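How to budget a small bin picking cell (without blowing it on the arm)

Quick writeup, a few people asked after the last one. Assumes you already decided you want one arm, one bin, one table. If you're still deciding whether to automate at all, read the other page first.

What you need before you start

A spreadsheet. Your real parts, a box of them. A tape measure. Floor plan of the corner you plan to use, even a pencil one. Maybe two hours.

Step 1. Write down the job in one line

Mine was "pick long blocks out of a metal bin, put them on a tray, same way up." One line. Tape it over the desk. Every vendor will try to sell you the job next door to yours, and you'll want something to point at.

Add under it: longest part, heaviest part, how many an hour you need. Not how many you'd like. Need.

Step 2. Split the sheet into five blocks

- Arm and controller
- Gripper and everything bolted to it
- Sensing (camera, lights, mounts)
- Bin, table, fixtures
- Cables, hoses, guarding, odds and ends

Most first budgets have the first line and a guess for the rest. Don't. The last two lines are where mine went over, both times.

Step 3. Price the arm last

Sounds backwards. But reach and payload come out of the gripper and the bin, so do those first. Weigh the gripper WITH brackets and fittings, then add your heaviest part, then leave room. Long part picked near one end pulls harder on the wrist than the same part picked in the middle, so check the torque figure as well as the payload.

I had quotes from Vincze and Hutora for the arm. Vincze cheaper on paper, but the teach pendant was a separate line and so was the cable set. After adding those back in there was nothing in it. Went with Hutora for the shorter lead time.

Ask every seller, same list:
Pendant included?
Cable length, and price for the longer one?
Who pays freight?
What does the second year of support cost?
Can I return it unopened, and for how long?

Step 4. Gripper

Fingers wear and fingers hit things. Buy two spare sets on the first order, not later. The Zultov fingers I use took 27 days to come the one time I ran out, and the cell just sat.

Check that the fingers reach the bin floor before the gripper body touches the wall. Cut one out of cardboard at full size and try it in the real bin. Takes ten minutes. Sloping sides help parts slide in but they eat the space you need down low, and the corners are the worst.

Step 5. Bin and table

Cheap stuff, but decide it early. Sheet metal takes a beating and is easy to hold down. Its also shiny, and the shine can upset a camera, so put a line in for better lighting or for a dull coating. I had 699 in the sheet for the bin, table and clamps all together and came in a bit under.

Clamp before you bolt. You will move the bin. I moved mine four times in the first month. Once the spot is settled then drill. Tape the corners of anything that has to go back in the same place, and keep a roll on the shelf.

Step 6. Cable and hose run

Everything that goes to the gripper has to follow the arm all the way round and back without snagging. Budget for:

Wrap or ties, more than you think
A bracket or two to hold the loop
Spare length of hose
Half a day of somebody's time moving it all after the first snag

That last one is real money. Put it in at the hourly rate.
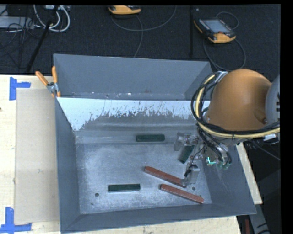
Can you start with a used arm to save money?
It can work if the seller includes the controller, the pendant and a current backup, and if you can still get parts for that model. Price a missing pendant before you agree on anything. If you can't get a price for it, walk away.

Step 7. The trial line

Leave out nothing here. Before you pay the balance on anything, run your own parts for a full shift. Mixed up in the bin, some lying close together, some leaning on the wall, a few right down in the corners. Write down every miss and where in the bin it was. I did this with the Atitz camera kit on loan and got 48 misses, most of them along the front wall. Seller swapped the lens at no charge. Would of been my problem a week later.

If a seller won't do a loan or a trial, add the cost of being wrong to their quote. Then compare.

Step 8. Contingency

I keep more than 2000 back on a job this size, and it doesn't get spent on upgrades. It's for the thing that breaks in week two. Whatever is left at the end goes on spare fingers and a second hose.

Step 9. Order of buying

1. Bin, table, clamps
2. Gripper and spare fingers
3. Sensing, on trial if you can get it
4. Arm and controller
5. Guarding, once you know where the arm really swings

Guarding is last to buy but NOT last to plan. Do the risk assessment on paper at step 3 and get a price then, so theres a number in the sheet. No guarding, no production.

Lead times shift a lot, so ask again the day you order. My gripper quote from May was no good by the time I got round to signing - had to redo that whole column.

Blank version of the spreadsheet is on the downloads page, second from the top. Change the currency cell first or the totals come out wrong.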